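From: Rosaura Benavides
To: Brundton Flower Table list
Date: Monday, February 20, 2023
Subject: Re: [flowertable] stems and loose leaves for the Felport order

Lefteris Koutsoukos wrote:

> Two things before I put in the next supply order. Are we still
> putting leaves on the roses and hydrangeas ourselves, or buying
> them finished? And does anyone have a good way to keep the leaf
> sprigs from sliding down the stem? Mine hold for a day and then
> turn sideways. I have 18 stems here that need redoing.
>
> Lefteris

Lefteris,

Yes, we are still adding the leaves ourselves. The finished ones from Demirtaş come with the leaves packed flat and they never open up all the way. Please order plain stems and a bag of mixed sprigs.

On the sliding, I think it is the tape. I lay the flowers flat, heads at the same end, and put the sprigs out around them before I tape anything. It is easier to choose when you can see all of them.
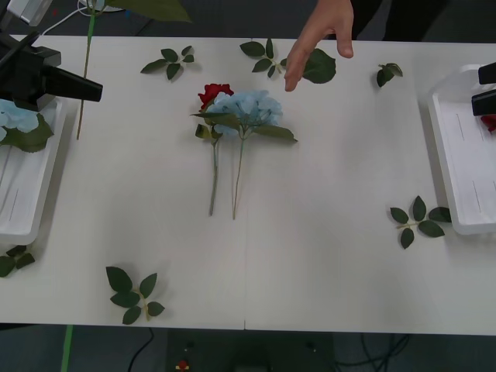

*Red rose and pale blue hydrangea, with loose sprigs to pick from.*

For the rose I keep the leaves close under the bloom. The hydrangea can take wider ones, and one on each side is usually enough. If a wide leaf crosses over onto the rose, leave it, because the two will go in the same bunch anyway.

Then the tape. Stretch it until it turns a little lighter, start just above where you want the leaf, and go around twice before the sprig goes in. Lay the bottom inch of the sprig along the stem and keep wrapping down past it. If you only wrap over the joint it will turn on you, and I suspect that is what happened to your 18.
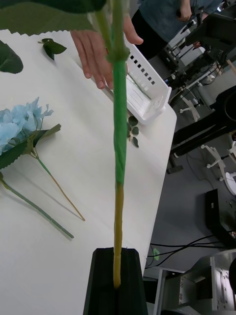
You don't have to tape the whole stem. The lower end goes down in the vase or the foam and does not show, so tear it off once you are well past the last leaf. Güven tapes all the way to the bottom and his look very neat, but he uses twice as many rolls as I do. Press the torn end down hard with your thumb or it will lift.

For the ones you already made, cut the old tape off and start over. I tried wrapping new tape on top of old and got a lump.

For the order, 3 rolls of the green tape should last through March. Get the half-inch. The Punddale catalog number is 2283 if they haven't changed it. Necati still has the brown tape from last fall if anybody wants it for branches.

Sugeng asked me separately about storing sprigs. I sort mine by leaf size. The big hydrangea leaves get creased if they sit under anything, so those go on top.

Rosaura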